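March 20, 2026

Workshop notebook – kiln controller rebuild, Haltada pottery shed

Carried on from the last entry. The old panel came off the wall without much trouble once Ashwin Panicker had isolated the supply and tagged the breaker. The enclosure is sound. The door seal has gone hard along the hinge side and I have a strip of new seal to glue in. Everything inside the door was grey with clay dust, including the terminals, so I vacuumed first and then used a dry brush. No compressed air in there, it only drives the dust further into the relays.

Wiring as found does not match the drawing. The drawing has the door interlock in series with the contactor coil. In the panel it goes to a spare input on the controller that was never set up, so opening the kiln door did nothing at all to the elements. Divya Arumugam checked it twice with the meter and got the same answer. The interlock goes back in series with the coil, as drawn, and the spare input stays spare. I have marked the drawing in red and dated it.

Element resistances measured cold, all three banks. Top and middle agree with each other. Bottom bank reads high. One element there has sagged out of its groove for a good part of its length and the coil has opened up, so I would expect it to be the first to go. Padmavathi Pinto wants to run it until it fails. I would sooner change the whole bottom bank now while the lid is off and the bricks are out. We left it that I would get a price from Berkex and she would decide.

Thermocouple is the original type K. The sheath is pitted but not through. Compared it with the new one from Nallis in the small test furnace, both tips tied together with wire and packed in fibre:

Set point 489, old one reads 8 degrees low.
Polarity checked at both ends, correct.
Did not take it any higher on the old sheath.

That goes some way to explaining the glaze complaints. If the gap widens with temperature, the potters have been firing hotter than the display told them and correcting by eye with cones. The cones on the shelf from the last glaze firing were bent right over, which fits. New thermocouple goes in, and the old one goes in the drawer with a label on it so it does not find its way back into a kiln.

Compensating cable: the run from the kiln to the panel had a join in ordinary copper behind the bench. Cut it out. Replaced with one continuous length, kept well clear of the element wiring this time.

The start and stop stations are the other job. Gopinath Naidu asked for a start, a stop and a separate hold, so that somebody can pause a firing without going through the menus. We have odds and ends left over from the Unnithan dust extractor job and I would like to use those before ordering anything. Stop has to be red and normally closed. Start can be green, normally open. Colour of the hold button is undecided.
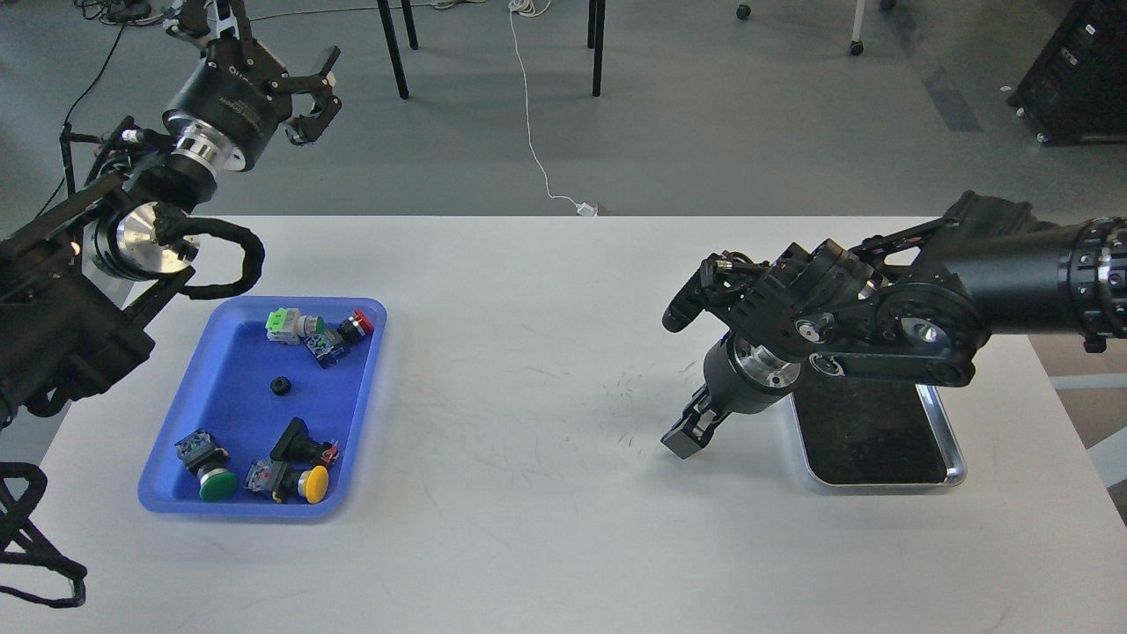
Pushbutton parts in the blue tray. Nut to be matched to a body before drilling the door.

Contacts to be metered one block at a time before they are fitted, open and closed, and the reading written on masking tape on the side. I have been caught before by a block with the right markings and the wrong contact in it. Check the panel thickness too. The old door has a stiffening plate behind the button holes and the threads may be too short to pick up a nut through both.

Program notes. Bisque schedule stays as it was apart from a slower first ramp, as Padmavathi has lost thick-walled pieces early in the firing. Glaze schedule to be rewritten from scratch now that the old readings can't be trusted. First glaze firing will be with cones on all shelves, no customer work in the kiln, and someone there for the whole of the top end.

Contactor: hour counter says 1590. Contacts are blackened with a bit of a lip on one pole. Gopinath Murthy says the maker allows 3000 before replacement but he was going from memory and we could not find the sheet. I will dress nothing and refit it as is for the test firing, then look again. If the lip is worse it gets changed.

Still to do:
Glue door seal, leave overnight.
Price for bottom bank elements, Berkex.
Metre the new earth strap to the lid – the old one was held by a single strand.
Find the contactor sheet.
Ask Gopinath N. whether hold should latch or be held in.
Reprint drawing with the interlock correction and put a copy inside the door.

Ashwin has the breaker key until the panel is back on the wall.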